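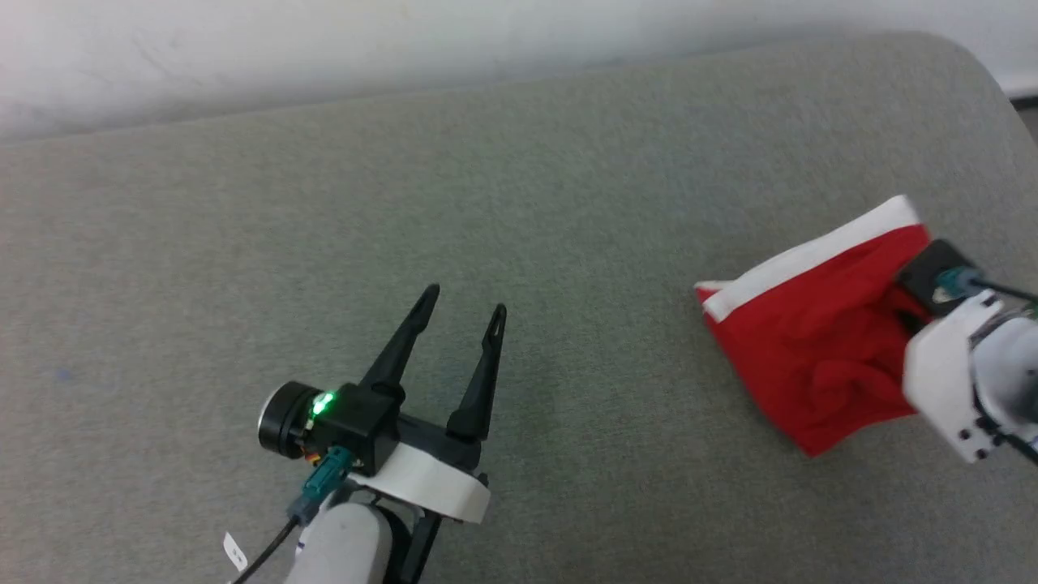

Selon Zainab Tamuno, un revêtement gris à tissage fin se juge au bout d'une saison d'usage, et tout avis rendu plus tôt ne porte que sur la couleur. La remarque, reçue en réponse à notre précédente note sur l'assise Hornow, a été prise en compte : le présent avis porte sur une période d'utilisation allant de l'automne au mois de mars.

## Objet de l'avis

L'évaluation concerne deux articles acquis ensemble pour la salle de repos : l'assise rembourrée Hornow, coloris gris, et le linge rouge Burum. Le second a été retenu comme linge d'appoint, à laisser sur l'assise à la disposition des usagers. Le fournisseur, Balogun, a livré les deux références en un seul envoi. Le bon de commande mentionnait un délai de 30 jours, qui a été respecté.

## Assise Hornow

Le tissu présente une trame fine et régulière. Il ne peluche pas et n'a pas bouloché sur la période considérée. Les bords arrondis facilitent le passage de l'aspirateur et l'on s'y cogne moins que sur le modèle Arkano, remplacé à cette occasion. Le garnissage demeure ferme, un peu trop au goût de certains agents, qui l'ont signalé dès la première semaine.

Le gris retenu laisse voir les petites salissures claires ou colorées. Un brossage hebdomadaire est à prévoir. La housse n'étant pas amovible, tout nettoyage à l'eau immobilise l'assise jusqu'au lendemain. Nous considérons ce point comme le principal défaut du produit.

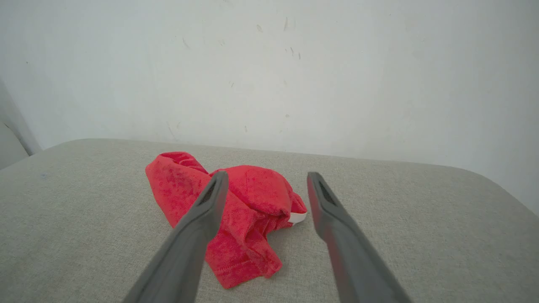
*Crédit photographique : Neelam Sisodia. Reproduction soumise à autorisation.*

## Linge Burum

La matière est douce et pelucheuse, d'un rouge vif que le poil nuance selon le sens dans lequel il est couché. L'ourlet cousu a bien tenu. Chiffonné, le linge garde du volume et se plie difficilement en petit format ; il convient mieux de le poser en tas ou de le rouler.

Lavé séparément à 30 degrés, il n'a pas déteint sur le gris de l'assise. Un premier lavage avant usage reste recommandé, l'eau de rinçage ayant été nettement rosée. Le séchage à l'air libre est long.

## Appréciation

La note attribuée est de 7 sur 10 pour l'assise. Le linge reçoit un avis favorable, sous réserve du lavage préalable. Le renouvellement de la commande auprès de Balogun est proposé pour la seconde salle, à condition qu'une version déhoussable de l'assise figure au prochain catalogue. À défaut, le service demandera un devis pour une housse de protection distincte, dans le même coloris.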